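What the Second Arm Costs

Draramska packs cookware and small kitchen goods for online sellers out of a single building in Venlow. For two years the company has been deciding whether to buy a second robot arm, and the man who has to put a number on it is operations manager Gaspard Bailly.

His first budget had one line in it, the arm. His current one runs to 73 lines.

"The arm is the part everybody wants to talk about," Bailly says. "Then you ask who pays for the pedestal, the wiring, the floor work and the grippers, and the room goes quiet."

The first arm went in without much planning. It was bought in May at the end of a budget year, with money that had to be spent, and it stood idle for weeks while an electrician was found and the safety inspection was booked. When it did start, the gripper it came with could handle boxes but dropped cups. A replacement had to be ordered, and so did a spare.

This time Bailly wanted to know what the arm would be asked to pick up before he signed anything. He hired Tresik, a small engineering firm, to build the tasks in simulation first. Tresik uses a package called Mushi, which lets its engineers swap arms, counters and objects and run the same job overnight with the furniture moved a little each time.
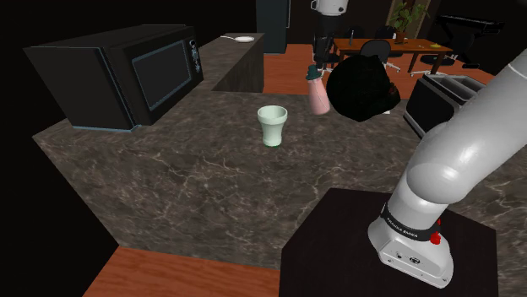 A simulated kitchen with a Franka Emika arm mounted at the counter, within a short distance of a cup, a capped bottle and a microwave.

The study took 1,205 runs. Bailly paid for it out of the training budget, which caused some argument, and he would do it the same way again. The report gave him a list of objects that a standard two-finger gripper could manage and a shorter list that it could not. It also showed that the mounting position he had in mind left one corner of the work surface out of reach. Moving the pedestal on a drawing cost him an afternoon. Moving the first one, after it was bolted down, had cost him a week of lost packing.

Simulation has limits, and Tresik puts them in its contract. Soft items are hard to model well. So are scuffed plastic and cartons that have been taped twice. Bailly has set aside almost 800 hours of staff time for testing on the real floor, spread over the first year, and he expects to use all of it.

The rest of the plan is ordinary. Service visits are priced per call, with a cap. Spare fingers and cables are bought with the arm and kept on site. Two operators will be trained before delivery and paid at the higher rate from the day they finish. Software licenses get their own line, because last time they were buried under "other" and the renewal came as a surprise.

He also asked each supplier for the price of taking the arm away again. Only one had an answer ready, and that supplier is now on the short list.

The order has not been placed. The final quotes are due on 03/02/2022, and the electrician is already booked.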